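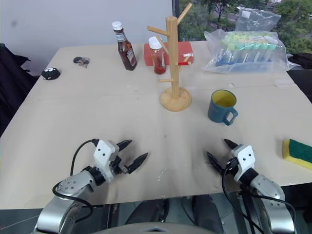
목재의 함수율은 주변 공기의 온도와 상대습도를 따라 끊임없이 변한다. 섬유포화점 아래에서 수분이 빠지면 세포벽이 수축하고, 수분이 들어오면 다시 팽창한다. 수축률은 방향에 따라 달라서 접선 방향이 가장 크고 방사 방향은 대체로 그 절반 수준이며, 섬유 방향은 무시해도 될 만큼 작다. 넓은 판재에서는 이 차이가 휨으로 나타나지만, 소형 생활용품에서는 접합부의 헐거움으로 나타난다. 둥근 받침에 기둥을 세우고 높이를 달리해 가지를 비스듬히 꽂은 목제 머그 걸이는 그 구조를 설명하기에 알맞은 물건이다. 받침과 기둥, 기둥과 가지가 만나는 곳마다 섬유 방향이 다른 두 부재가 맞닿고, 하중은 가지 끝에 걸린다.

원형 장부의 수축

선반으로 깎은 원형 장부는 가공 당시의 함수율에서만 원형이다. 건조가 진행되면 접선 방향의 지름이 더 많이 줄어 단면이 타원에 가까워진다. 장부를 받는 구멍도 변형된다. 기둥의 섬유가 수직으로 서 있을 때 옆면에 뚫은 구멍은 위아래 치수가 거의 유지되고 좌우 치수만 변한다. 결과적으로 장부의 위아래에 틈이 먼저 생긴다. 가지 끝에 매달린 무게가 장부를 위아래로 비트는 방향과 일치하므로 조건이 좋지 않다.

습도가 오를 때의 손상은 눈에 덜 띈다. 팽창하려는 장부가 구멍 벽에 눌리면 세포가 압축되어 영구 변형이 남는다. 이후 습도가 원래 값으로 돌아와도 장부의 지름은 처음보다 작다. 목재 공학에서 압축 잔류 변형이라 부르는 현상이다. 장마와 난방이 번갈아 오는 지역에서 의자 다리가 몇 해 만에 흔들리는 것도 같은 원리로 설명된다.

바카리(Vakari)의 소형 목공품 제작사 드룬두라(Drundura)는 이 과정을 사내 시험으로 기록했다. 시험을 맡은 레지스 마르티(Régis Marty)는 원형 장부 시편 148개를 항습 챔버에 넣고 고습과 저습 조건을 번갈아 적용했다. 총 노출 시간은 2761시간이었다. 시편은 접착제를 쓰지 않은 것과 쓴 것으로 나누었고, 회전 토크가 기준값 아래로 떨어지면 헐거워진 것으로 판정했다. 무접착 시편은 첫 건조 구간에서 이미 대부분 기준에 미달했다. 접착 시편의 경우 판정 시점은 접착제의 종류보다 조립 당시 두 부재의 함수율 차이에 더 민감했다.

마르티가 권하는 조립법은 오래된 방식이다. 장부는 충분히 말리고, 구멍을 뚫을 부재는 그보다 조금 더 습한 상태로 둔다. 조립 후 두 부재가 평형에 이르는 동안 장부는 약간 팽창하고 구멍은 약간 줄어든다. 다만 함수율 차이가 지나치면 기둥이 결을 따라 갈라진다. 드룬두라의 작업 지시서는 차이의 상한을 수종별로 따로 정해 두고 있다. 너도밤나무처럼 치수 변화가 큰 수종은 상한이 낮다.

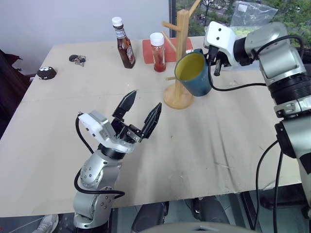

밝은 베이지색 상판. 표면색만으로는 심재의 종류를 판별할 수 없다.

판재의 균형

작업대나 식탁의 상판에서는 접합부보다 판 자체의 대칭이 문제가 된다. 심재의 윗면에만 마감재를 붙이면 위아래의 투습 속도가 달라진다. 공기가 건조해질 때 막히지 않은 아랫면이 먼저 수분을 잃고 수축하므로 판의 가장자리는 아래로 처진다. 습도가 오르면 방향이 반대가 된다. 아랫면에 투습 저항이 비슷한 밸런스 시트를 붙이는 것이 표준적인 대책이다. 두께까지 같을 필요는 없으나 투습 저항과 탄성은 윗면에 맞추어야 한다.

원목 집성판은 다른 접근이 필요하다. 판의 폭 방향 움직임을 막을 수 없으므로 하부 프레임에 고정할 때 나사 구멍을 길게 판다. 가운데 나사만 원형 구멍에 고정하고 나머지는 장공에 와셔를 대어 미끄러지게 하면 수축이 양쪽으로 고르게 배분된다. 이 여유를 생략하고 프레임에 접착해 버린 상판은 난방이 시작되는 철에 마구리부터 갈라지는 경우가 많다.

측정은 어디서 하는가

핀형 함수율계는 두 전극 사이의 전기 저항을 읽는다. 소형 부재에서는 전극 자국이 남고, 얕게 꽂으면 표층 값만 나온다. 고주파식은 흔적을 남기지 않지만 부재가 얇으면 뒤에 놓인 재료까지 함께 읽는다. 측정기 제작사 브리모프(Brimov)의 교정 담당 찌엔 룩(Chiến Lục)은 얇은 가지나 핀을 잴 때 같은 로트의 자투리를 모아 전건법으로 확인하라고 조언한다. 시편을 저울에 올리고 건조기에서 항량이 될 때까지 말린 뒤 다시 재는 방식이다. 건조 전 질량이 745그램인 묶음을 예로 들면, 최종 질량과의 차이를 최종 질량으로 나눈 값이 함수율이다. 분모에 건조 전 질량을 넣는 실수가 현장에서 여전히 잦다고 한다.

온도 보정도 빠뜨리기 쉽다. 저항식 계기는 목재 온도가 올라가면 실제보다 높은 값을 표시한다. 겨울철 창고에서 막 들여온 재료라면 반대로 낮게 나온다. 룩은 재료를 작업장에 하룻밤 둔 다음 재고, 측정값 옆에 온도를 함께 적을 것을 권한다.
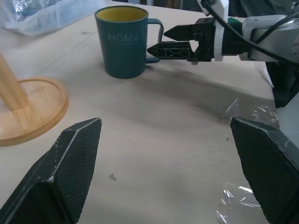 ‘HOME’ 글자가 있는 짙은 청록색 머그. 안쪽은 노란색이다.

하중과 마감

걸이류의 설계 하중은 걸리는 물건의 무게와 가지의 길이로 정해진다. 장부에 작용하는 모멘트는 무게에 수평 거리를 곱한 값이므로, 같은 머그라도 손잡이가 가지 끝에 걸리면 부담이 커진다. 가지를 위로 기울이면 손잡이가 기둥 쪽으로 미끄러져 수평 거리가 줄어든다. 경사가 너무 급하면 머그의 몸통이 기둥에 닿고, 젖은 채 걸린 그릇의 물이 가지를 타고 장부 쪽으로 흐른다.

공방 섬(Sầm)은 이 문제를 마감 순서로 다룬다. 조립 전에 장부를 제외한 가지 전체에 오일을 먹이고, 조립 후 접합선에만 한 번 더 바른다. 장부에 오일이 묻으면 접착력이 떨어지므로 마스킹 테이프를 쓴다. 경화 시간은 제품 표시보다 길게 잡는다. 공방의 수리 대장에 남은 접합부 수선 153건 가운데 상당수는 마구리면의 마감이 빠진 물건이었다. 마구리는 섬유가 열린 면이어서 옆면보다 훨씬 빠르게 물을 흡수한다.

헐거워진 가지를 다시 붙일 때는 묵은 접착제를 먼저 긁어낸다. 굳은 접착제 위에는 새 접착제가 제대로 침투하지 않는다. 틈이 작으면 장부에 얇은 대팻밥을 감아 지름을 보충하고, 틈이 크면 구멍을 새로 뚫어 한 치수 굵은 장부로 교체한다. 충전용 에폭시는 목재와 함께 움직이지 않으므로 섬에서는 기둥이 이미 갈라진 경우에만 사용한다.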